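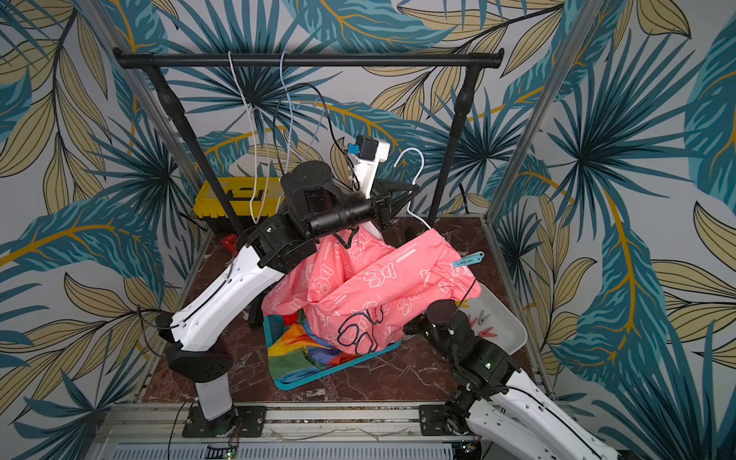 Hudier Clothing Exchange: progress report to the Margaritis Fund
Friday, October 21, 2022

Money first. Of the $1420 you granted us we have spent $1321, most of it on shelving, bins and a washing machine with firm opinions about spin cycles. The receipts are in the shared folder, in the order I found them in my coat.

The sorting room is open. It has a black metal clothing rack and a wall of tropical leaf paper in teal, dark blue and golden yellow, which the board approved by a vote I would call tired. Visitors either love it or ask when it is coming down.

Intake so far is 249 garments. Children's things and nightwear lead by a wide margin, and anything with a cartoon bear on it goes quickly, salmon pink included. Men's winter coats are the problem. We have 18 requests and very little to hang against them. Wosum Street School has agreed to put a notice in its newsletter.

Folding is behind. Large, soft garments take longest, and we had planned our hours as if everyone would donate handkerchiefs. The Fedine branch is lending us a second table on Tuesdays.

Still to do before December: size labels, a proper lost-button jar, and the coat appeal. The remaining $99 is set aside for hangers.

Vasiliki Giannakopoulos
Project lead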